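Hot desking

Hot desking is a way of running an office in which the desks belong to everyone and to no one in particular. A person comes in, finds a free place, works there for the day and clears it again before going home. It is usually told apart from desk sharing, where two or three people agree between them on one fixed desk, and from hoteling, where a place has to be booked beforehand.

The habit grew up in firms whose staff spent much of the week out with customers, leaving whole rows of desks standing idle (and heated, and lit, and dusted) for hardly anyone. At Saarela, a surveying firm with 200 staff, the old named desks were given up over a single July, and the family photographs and pot plants went home in carrier bags.

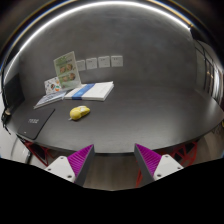
Minik, writing in the talk section under an earlier version of this article, felt that the clearing-up rule deserved far more room than it had been given, as a shared desk is only as pleasant as the last person left it, and one forgotten mug can sour a whole morning. The section on manners was made longer as a result.

Manners

Most offices that share desks have a few house rules, written or otherwise. Papers go back in the locker, crumbs are wiped away, and the chair is left for the next person to set as they like. Dorneo, a lettings office with 26 shared places, lets people hold a desk through lunch but asks them to give it up if they will be gone for longer than that.

Keyboards and mice are a matter of some feeling. Many offices leave a set at every desk, while others hand each person their own to carry about, which suits left-handed people and anyone with a sore wrist rather well.

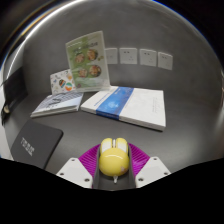
A yellow mouse on a dark grey desk, with wall sockets behind.

Criticism

People who dislike the arrangement often say that they miss sitting near their own team, and that the early risers always get the window. Torken went back to named desks after 31 weeks, keeping 3 spare places for visitors.

See also: Open-plan office; Home working; Clear desk policy

Page last changed 2020-01-11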